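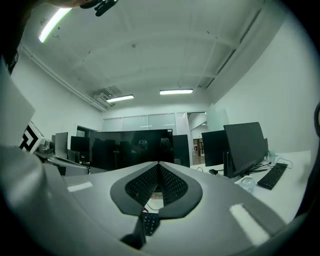 4 min read

The fault at Pliton began with a cable. In February, the hand-held grippers used by the Bronthorpe team started to lose their signal, but only when the wrist was turned far to the left. After 89 recordings, 14 had a gap in them.

"First we blamed the software, and we lost six days," says Bhavana Shenoy, the test engineer. Her colleague Essam Amrani then opened one body and found the wire rubbed thin near the hinge. The supplier had promised 4000 bends.

Nobody was hurt, although one unit became too warm to hold. Now each cable is checked before the morning work, and any tool with a worn cover is put aside. The new hinge has not arrived yet.

12 shares · 3 comments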